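Home | Datasets | Docs | Changelog | Contact

Posted March – by Odette Bailly

# Skuker: chiropractic and physical therapy intake notes, cleaned

README for the second release. Read the known problems part before you file anything, please. Half the mail I get is answered there.

## What it is

Free-text intake notes from two outpatient clinics, Caltgate and Heltthorpe. Back, neck, shoulder, knee, a handful of jaw complaints. Names and contact details taken out, spelling mostly left alone. One row per first visit. Follow-up visits are not in here and won't be, the consent form only covered the first one.

3,879 notes total. 2,222 from Caltgate, the rest Heltthorpe. English only.

## Files

- `notes.csv` – the main thing
- `regions.csv` – body region codes and what they mean
- `double_read.csv` – 507 notes coded by two readers, both codes kept
- `dropped.txt` – ids of the 238 notes pulled since the first release
- `renaud/` – the cleanup scripts

## Columns in notes.csv

- `note_id` – text, not a number. Leading zeros matter. Excel will eat them
- `site` – C or H
- `age_band` – ten-year bands, top one is open ended
- `region` – main complaint, see regions.csv
- `region_2` – second complaint, often blank
- `pain_now` – 0 to 10, as the patient gave it
- `weeks` – how long it's been going on. Blank if the note says something like "years" or "forever"
- `prior_care` – y, n or blank. Blank means not asked, it does not mean no
- `text` – the note itself

## How the notes were made

Front desk hands over a clipboard, patient fills in the top half, clinician writes the bottom half. Caltgate types theirs up the same day. Heltthorpe scanned theirs and a typist did them in batches, so expect more odd line breaks on the H rows. Both halves are joined in `text` with a double slash between them.

Abreviations are left as written. LBP is low back pain, ROM is range of motion, "adj" is adjustment at Caltgate but "adjusted" anything at Heltthorpe, including chairs. Sorry.

## Cleanup

Renaud is just the name of the script folder. It runs in this order:

1. strip names, phones, street addresses, employer names
2. swap exact dates for week counts
3. fix encoding junk (curly quotes mainly)
4. drop notes under five words
5. write the csv

Step 1 was a word list plus a hand read of every note. I did the hand read. If you still find a name, write to me directly and give me the note id, do not paste the text into a public issue.

## Running it

 cd renaud
 python clean.py --in raw --out ../notes.csv

You won't have `raw`, so this is mostly there so you can see what was done. Works on the sample folder though. Needs pandas, nothing else.

## Known problems

- `weeks` is wrong on some H rows where the typist read a 1 as a 7. Fixed the ones I could check against the text.
- Region code 6 was "hip" in the first release and is now "hip or groin". Old code 7 is gone.
- Pain scores of 0 are real in some rows and a skipped question in others. Can't tell them apart.
- Caltgate stopped asking about prior care partway through, then started again. Hence the blanks.
- Second readers disagreed most on neck versus shoulder. I kept the first reader's code in `notes.csv`. Use double_read.csv if you care.
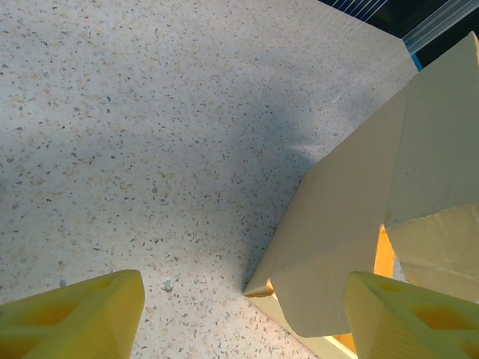

- Some notes mention a headache with no region at all. Those are coded neck. Arguable.
- Line breaks inside `text` are quoted properly but a few older csv readers choke on them anyway.

## Please don't

Use it to predict who gets better. There is no outcome in here, only the first visit. Don't use it to rank the clinics against each other either, they see differnt patients and write differently. And no trying to work out who anyone is.

Good uses so far – teaching students to code complaints, testing search tools, checking how people describe pain in their own words.

## Access

Ask by email, say what it's for in a line or two. You get a download link and a short agreement to sign. Students need a supervisor on the form. No commercial resale.

## Next release

Maybe a third clinic, not settled. Would like to split the patient half and the clinician half into two columns, the double slash is a pain. Also a proper list of the abbreviations, currently on paper.

## Citing

Bailly, O. Skuker intake notes, release 2. Give the release number, the row counts changed.

Contact: Odette Bailly | © Skuker | Back to top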